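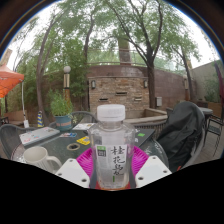
Chapter 10
Tables That Do Two Jobs

A patio table bought for meals is now often a desk for part of the day. This chapter deals with the outdoor work surface: how it is chosen, how it is laid out and how it is cleared again before dinner.

Glass tops are common on round patio tables. Glass wipes clean easily, but it reflects the sky, and a reader facing the sun will tire sooner than one with the sun to the side. An umbrella helps with glare. Its hole also takes up the middle of the table, so papers and cards have to be arranged around it.

Drinks are the main hazard. A bottle with a screw cap can stand beside a laptop with little risk if the cap goes back on after each mouthful. An open mug should be kept at arm's length from anything with a keyboard. Two laptops and their owners' papers will fill a small round table quickly, and a side table for cups is worth having.
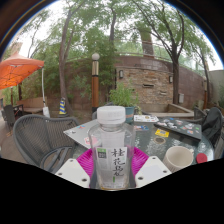 Anjani Pattinasarany would go further and keep all drinks off the work surface, capped or not, on the grounds that people forget the cap once they start talking.

Section 10.1 begins with the size and height of the tabletop. Chairs are covered in Section 10.2.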